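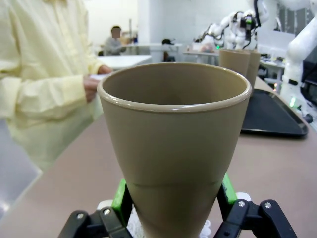
Table Service Basics, Handout 7: Cups, Trays and Doilies
Course lead: Rhiannon Penry

Okay, last time we did plates and I talked way too long, so we never got to drinks. Today is all cups! I love this unit, and I promise it's harder than it looks once you've got a full tray and a doorway to get through.

Start with the tray. Set it flat on the table, long side facing you, and load it there. Please don't load it in the air (Baltasar, I'm looking at you). With three tall cups I like a shallow V, two toward the front and one farther back, so your fingers can get around each one without bumping its neighbor.

Now doilies. Put the doily down first, flat, then bring the cup in over it and lower it straight. Hold the cup low on the side and keep your hand away from the rim, always.

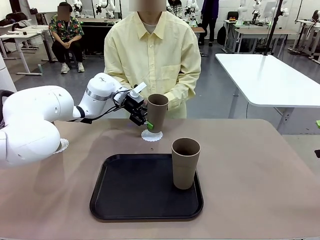

Fig. 2. Cup held over a scalloped doily, with a second cup upright on the tray.

A tall tapered cup has a narrow base, so it'll tip if you slide it. Lift, move, lower. If it lands off center, pick it up again and fix it, and don't drag the paper around underneath!

Doilies love to stick together. I pinch the edges with both hands and check that I've really got just one before it goes anywhere near the table.

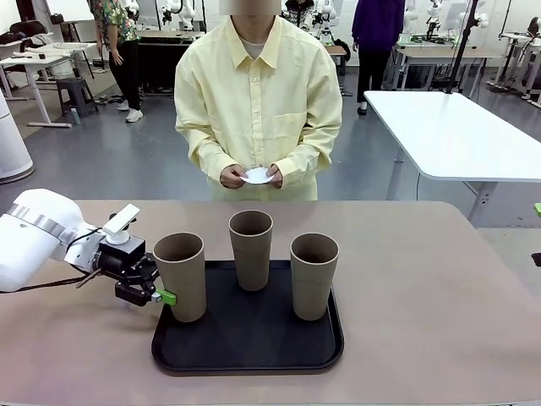
Same thing when you clear: cups back onto the tray first, then the doilies, and anything creased goes in the bin.

For next time, practice the V at home with whatever cups you own, and read Bindu Nadar's sheet on hot drinks. Her part on saucers is the bit we'll use.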